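Thread on dead legs, for anyone who stands at a hot tap waiting for it to get hot. It's long and mostly arithmetic. Mute as required.

Definition first. The dead leg is the length of pipe between the source of hot water (cylinder or combi) and the tap. When nobody has drawn water for a while, whatever is in that pipe has cooled. You have to push all of it out before you get anything useful.

Volume per metre for ordinary copper tube: 10 mm holds 0.06 litres, 15 mm holds 0.145, 22 mm holds 0.32. Those are set by the inside diameter. The nominal size is the outside, and wall thickness varies a bit by grade, so don't quote me to three places.

Going from 15 mm to 22 mm more than doubles the contents. People fit 22 mm on a long hot run "for flow" and then complain that the wait has got worse. The flow at a basin tap is mostly limited by the tap.

My own worst case is the upstairs basin at Hosstead. Pipe route measured with a tape under the floor: 6.5 m of 15 mm. Contents 940 ml.

Kitchen is a shorter run and works out at 776 ml. Same pipe size, same boiler, two fewer elbows. Elbows hardly matter to the volume but they do matter to my knees.

Those are calculated figures. The measured ones are higher, and this is the bit most online calculators leave out.

When hot water enters a cold pipe it gives heat to the copper. The leading edge of the hot water arrives lukewarm. There is also mixing along the front, worse at low flow. So you always draw off more than the pipe holds before the tap reaches a steady temperature.

Method, for those who want to repeat it. Leave the tap alone overnight. Put the probe in the stream, as close to the outlet as you can get it. Open the hot side fully, collect everything in a measuring jug, and stop when the reading passes 40°C.

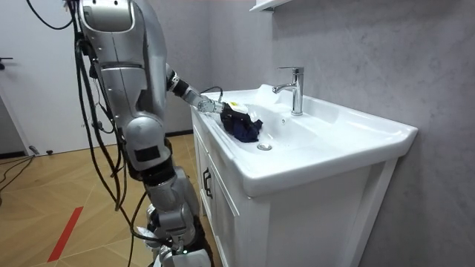

Collecting at a basin is the awkward part. A jug tall enough to hold a litre often won't stand upright under a basin tap, so you hold it at a slant and lose some over the lip. With a white ceramic basin set into a vanity, like the one here, it's easier to fit the plug, let the water collect in the bowl and bail it out into the jug afterwards. Keep below the overflow or the reading is worthless. The ceramic also takes heat from the water, so temperature must be read in the stream and never in the bowl.

The upstairs basin came out at over 1,000 ml every morning I tried it. The jug only goes to 1,000, so the last bit went into a mug and I didn't write it down properly. Repeating with a bigger jug when I find one.

Thermometer is a Gadmont with a wire probe. It lags by a few seconds. At basin flow rates that lag is worth a noticeable amount of water, always in the same direction, so your result will be high. Fine for comparing two taps, poor for publishing.

Now the boiler. A combi doesn't start heating when you open the tap. It senses flow, runs the fan, lights, and then warms its own heat exchanger. During this time cold water is passing straight through and into your pipe. That water has to come out too.

So total draw-off = pipe contents + heat lost to the pipe + whatever went through the boiler before it got going. With a stored cylinder the third term goes away. With a combi it can be as large as the first.

Many combis have a preheat setting that keeps the exchanger warm. It reduces the third term and does nothing to the other two. It also burns gas all day to do it. Mine is off.
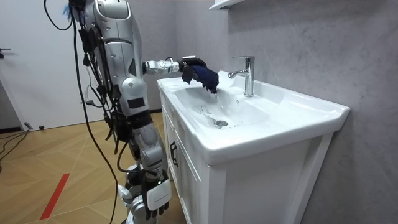
Flow rate decides the wait, volume decides the waste. If the dead leg is a litre and the tap gives four litres a minute, that's 15 seconds. Fit an aerator that gives two litres a minute and it's 30 seconds, same water down the drain. This is why people remove the aerator. They were sold it as a saving and experienced it as a delay.

There's a second problem with low-flow taps on a combi. Below a certain flow the boiler doesn't fire at all. The threshold is in the manual, usually near two litres a minute. Run a hot tap at a trickle and you will wait for ever, because there is no hot water being made. A fair number of "faulty boiler" call-outs are this.

Mirela Brandão (plumber, replies open, be polite) asked me to add mixers. With a single lever in the middle you are drawing from both sides. You perceive warm water as late because half the stream is cold by design. Test with the lever fully over to hot or you are measuring your own habits.

She also points out that a lever left in the middle for a two-second hand rinse can fire the boiler and fill the pipe with hot water that never reaches the tap. It then cools under the floor. All of the cost, none of the warmth. Lever to cold for short rinses. I have tried to get my household to do this, with limited results.

Insulation. Lagging won't help the first draw of the morning, because overnight the pipe goes cold with or without it. It helps the second draw if that comes soon enough. Bare 15 mm under a draughty floor is tepid in 20 minutes or so. Decent foam stretches that quite usefully.

So lagging pays on pipes used in bursts - kitchen, busy bathroom - and does little on a basin used twice a day. Do it anyway if the floor is up. Foam is cheap and you won't lift the boards again for it.
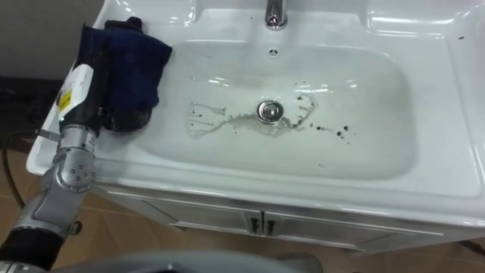
White ceramic basin with chrome tap, overflow and stopper.

Options for reducing a dead leg, in the order I'd look at them:

Shorten the route. Pipes often follow the path that was easy for the installer, round two sides of a room. A diagonal under a suspended floor can take a metre or two off. Mind the joists, there are rules on notches and holes.

Reduce the diameter. A basin on its own will run from 10 mm if the run is short and the pressure is good. Contents drop by more than half compared with 15 mm. Don't do this to a bath. Don't do it on a gravity-fed system either, the pressure loss will finish it off.

Move the source. Rarely worth it alone, worth thinking about when the boiler is due for replacement. Everyone replaces like for like in the same cupboard, and that cupboard was chosen for a flue that may no longer be relevant.

Small electric heater under the basin. Works, takes up the cupboard, needs its own supply and has standing losses. Gradwood had a unit in their Sales branch that I was tempted by until I read the standby figure. For a basin at the far end of a long building, yes. For 6.5 m, no.

Secondary return loop with a pump. Standard in hotels. Hot water goes round continuously, so every tap is a short stub off a hot pipe. Superb at the tap. The loop loses heat all day unless it's well lagged and on a timer. I wouldn't put one in a small house.

Ataahua Rewi asked whether it's simpler to catch the cold draw-off in a watering can. Yes. Over a dry August it was the only measure that cost me nothing. It's clean water that happens to be cold. The can does have to fit under the tap, see earlier remarks about jugs.

On money, since somebody will ask. Say a litre of draw-off, four times a day. 100 days of that is 400 litres, which is 0.4 of a cubic metre. Look at the rate on your water bill and multiply. It is a small number. The heat left behind in the pipe afterwards costs more than the water does, and in winter some of that ends up in the house.

So I can't make a strong financial case for any of this. The case is that the wait is annoying and that a new installation could avoid it for the price of some thought about pipe routes. Ask for the hot runs to be drawn on the plan before first fix. Most people are shown where the basin goes and never how the pipe gets to it.

One safety point. If you abandon a branch, cut it back to the tee. A capped length of pipe with standing water in it is the other thing plumbers call a dead leg, and it is a place for bacteria to grow. Same for the spare-room basin that gets used at Christmas: run both sides through every week.

Corrections since first posting: I had 22 mm at 0.38 litres per metre, which is the figure for a solid 22 mm cylinder of water with no pipe round it. Fixed to 0.32. Thank you to the three people who noticed and the one who was rude about it.

Next thread is pressure loss in flexible tap connectors, once I've cut one open. The bore is smaller than you'd think.

We use cookies to remember your settings and to measure how posts are read. Accept all / Manage choices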